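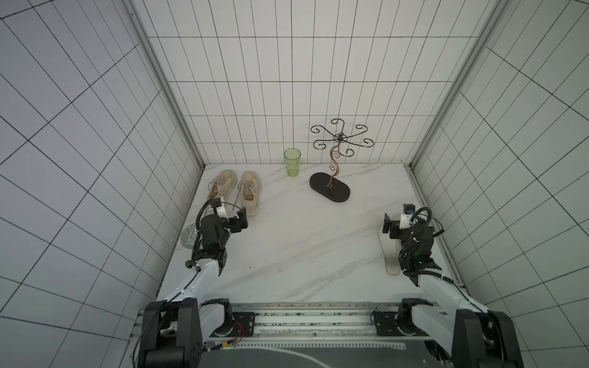 Workspace with the two arms during the insole task, Stedbridge lab.

Progress report to the Nokel fund, second period
Project: Clemano – shared planning software for two-arm handling of soft objects
Reporting partner: Salgado, software group

1. Summary of the period

In this period we moved the planner from simulation to the real cell, and we replaced the old way of sharing the workspace between the two arms. The work on perception is behind the plan by one month. The work on control is finished as described in the proposal. We ask for no change in the budget.

2. Planner

Until March both arms used one common lock. When one arm wanted to enter the middle of the floor, the other arm had to stop and wait. This was safe, but it was slow, and for tasks with shoes it was not usable, as one gripper must hold the shoe while the other gripper brings the insole.

The new planner keeps a small time table of the space each arm will occupy. Before a motion is sent, it is checked against the time table of the other arm. If there is a conflict, the planner first tries to delay the motion, and only then looks for a new path. Most conflicts are solved by the delay alone.

We also had to include the cables in the collision model. Each wrist has a cable loop which stands out quite far from the gripper, and the first model did not know about it. The loop is now modeled as a chain of spheres that follows the wrist joint. The model is a little too large on purpose. We will make it smaller when we have more hours of running.

3. Perception

The software must find the shoe, its opening and the insole from the cameras on the grippers and the fixed camera. The shoe is found well. The opening is more difficult, especially when the laces are tied and the tongue lies flat.

The insole was the largest problem of the period. It is white and it lies on a white floor with gray veins, and the outline was often mixed up with a vein. We tested a change of floor, but decided to keep it, because the proposal promises results on surfaces with low contrast. The segmentation model was trained again with 126 new labeled scenes. The direction of the insole (which end is the toe) is now decided in a separate step, after the outline.

Clear objects remain open. The green cup and the round coaster are placed in the cell as objects which the arms must not touch. The cup is found in most views. The coaster is sometimes lost when a gripper hides a part of it, and then it disappears from the map. We have added a rule that an object stays in the map until its place was seen free. This rule has solved the worst cases, but the map can now keep an object which somebody has already taken away, so the operator must press reset after each change of the layout.

The jewelry stand with the curled hooks is used for testing thin shapes. The planner treats the whole upper part as one closed volume. For the present tasks this is sufficient.

4. Control

The control loop was moved to its own computer. Before this change the cameras and the control used the same machine, and we saw late commands when all images were saved at the same time. After the change we made a run of 70 trials without a late command. The stop function was tested again for both arms and for the rail.

5. Tooling

The replay tool is in daily use. It shows the planned path, the real path and the camera images on one time line, and a run can be opened by its number. Two things are still missing – a search by type of error, and an export for the partners who do not have our software installed. The export has priority.

6. Deviations from the plan

Deliverable 4 (perception report) will be delivered in June and not in May. The reason is the additional labeling described in section 3. The other deliverables are not affected, as the planner can be tested with object positions entered by hand.

7. Next steps

Full insertion of the insole with both arms, first with the laces open and later with the laces tied.
Smaller cable model, after review of the logs.
Export function in the replay tool.
Repetition of the clear object tests with a darker light setting.

The source code of the planner and the logs of the 70 trials are in the project archive, in the folder for period 2. The cost table is sent separately by the Salgado office.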